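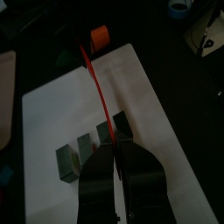

A white rectangular board beneath a black two-fingered gripper

A work surface is a flat, usually horizontal area on which objects are placed, handled, assembled or inspected. The term covers the fixed tops of benches, desks and counters as well as loose boards, mats and trays laid over them. In technical writing it refers to the uppermost layer that the work touches, and the structure that carries it is called the support or underframe.

Terminology

Trade usage is not uniform. Furniture makers generally speak of a top, kitchen fitters of a worktop or countertop, and laboratory suppliers of a bench surface. A board that is laid on a table without being fastened is called an overlay or a work board. Overlays are treated separately in most catalogs, as they are replaced more often than the support and are sold by sheet size.

The word "deck" is found in older workshop manuals for the same part. It has mostly dropped out of use, except for packing stations, where it still means the area between the side rails.

Materials

Solid wood is the oldest common material and is still used where the surface has to absorb blows. Beech and maple are preferred for their close grain. Wood moves across the grain with changes in humidity, and wide tops are fixed through slotted holes so that the screws can travel.

Wood-based panels are made from veneers, chips or fibers bonded with resin. They are more stable than solid wood but weaker at the edges, where water can enter the core and cause swelling. A decorative face is normally applied on both sides, even when the underside is not visible. A panel faced on one side only tends to bow toward one face as its moisture content changes.

Metal surfaces are used in food preparation and in places where solvents or heat would damage a panel. Sheet metal is folded down at the edges for stiffness and is often backed with board to reduce drumming.

Stone, ceramic and cast resin tops resist heat and scratching. They are heavy, and the support has to be sized for the weight of the top as well as the load placed on it.

Plastic sheet and rubber are common as overlays. Rubber grips small parts and protects their finish. It also holds dust and is harder to wipe clean than rigid sheet.

Color and reflectance

The color of a work surface affects how easily objects on it can be told apart from the background. The relevant quantity is the difference in reflectance between object and surface. Hue plays a smaller part, especially under low light, when the eye separates colors poorly. Dark objects are therefore handled on pale surfaces and pale objects on dark ones, and many benches are supplied with an overlay that can be turned over. 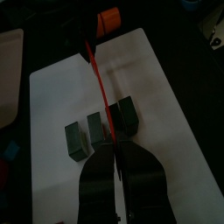 A pale surface also returns more light to the underside of the work and softens the shadows between neighboring parts. The drawback is glare. A glossy white finish under a strong lamp produces bright patches that tire the eye and can hide fine marks. Matte and satin finishes spread the reflection and are preferred for reading, drawing and inspection.

Pale surfaces show wear early. Smudges, pencil marks and fine scratches are all more visible than on a mid-gray surface, which explains the wide use of gray in general workshops. In a layout guide written for the bench maker Hesport, Rachid Kettani recommended mid-gray for shared benches and kept white for stations where small dark parts were sorted by hand.

Dimensions

The height of a surface is set by the task. Writing and light assembly at a seated position are done on lower surfaces, and the Hesport seated bench is built to a height of 74 centimeters. Standing work needs a higher surface, with heavy work done lower than fine work so that the body can bear down on the piece.

Depth is limited by reach. Items used constantly are kept in the zone that the forearm can sweep without movement of the upper arm, and the area beyond it is used for storage. Width depends on the number of users. Long runs are made up of separate panels joined with bolts from below, and the joints are placed away from the center of each working position.

Flatness

Flatness is measured with a straightedge and feeler gauges, or with a level moved across a grid of points. Ordinary tops do not need a close tolerance. For stations where parts are stood on end, Trnka specifies a deviation of no more than 2 millimeters over the full length of the panel.

Loose overlays add their own error. A thin sheet stored on edge takes a set and may rock when first laid down. Leaving it flat under an even load usually corrects this. Sheets that have been creased do not recover and are replaced.

Testing

Makers test surfaces for abrasion, staining, impact and resistance to heat. In the Finetus rub test, a weighted pad is drawn back and forth across a sample for 324 strokes, and the change in gloss is then read at the center and at both ends of the track. Eteck uses a similar procedure for its coated panels but reports the result as a pass or fail.

Stain tests use common liquids such as coffee, ink and cooking oil, left in place under a watch glass and then wiped off.

Care

Rigid surfaces are cleaned with a damp cloth and a mild detergent. Abrasive powders dull the finish and make later stains harder to remove. Oiled wood is recoated when water no longer beads on it. Overlays are lifted from time to time so that grit trapped below them can be brushed away.

See also

Bench (furniture)
Countertop
Drawing board
Surface plate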